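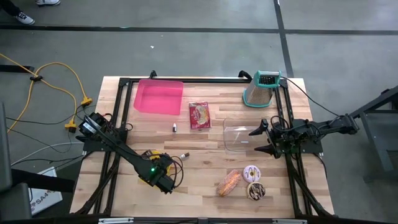 Vlachopoulos Robotics Teaching Lab - Two-Arm Handling, course notes

Notes for session 11

Right, two arms at once. If you found one arm fiddly last time you're in good company (I did too, and I've been at this a while), but I promise the second one gets less scary by the end of the afternoon!

The task is our grocery table. Both arms are bolted to opposite sides and share the middle, so before you move anything, agree with your partner who goes in first. I say "left in, left out, right in" out loud, which sounds daft and works nicely.

Start with the clear container. It's see-through, so the overhead view gives you very little edge to aim at - come down slowly with the fingers open and stop short. The doughnuts and the pink pastry are far easier to spot, and most groups want to begin there. Please don't, you'll only have to do the hard one when you're tired.

Things that earn marks:
Snack packet lifted and put in the pink bin, 8 marks
Both tiny bottles stood upright, 11 marks
Grater moved without touching the other arm, 15 marks

Total for the full sheet is 72, and 51 gets you through to the Mesell task in November.

Speed limit stays at 800 in the Nemar settings page. If somebody has changed it, change it back and tell me, I won't be cross.

Logs go in the Vendivden folder, one per run, including the bad runs (I learn more from those and so will you). Write a line or two on what you tried - even "went for the bottle too fast" is fine.

Next session we swap sides, so left-arm people, have a go at the right one before then.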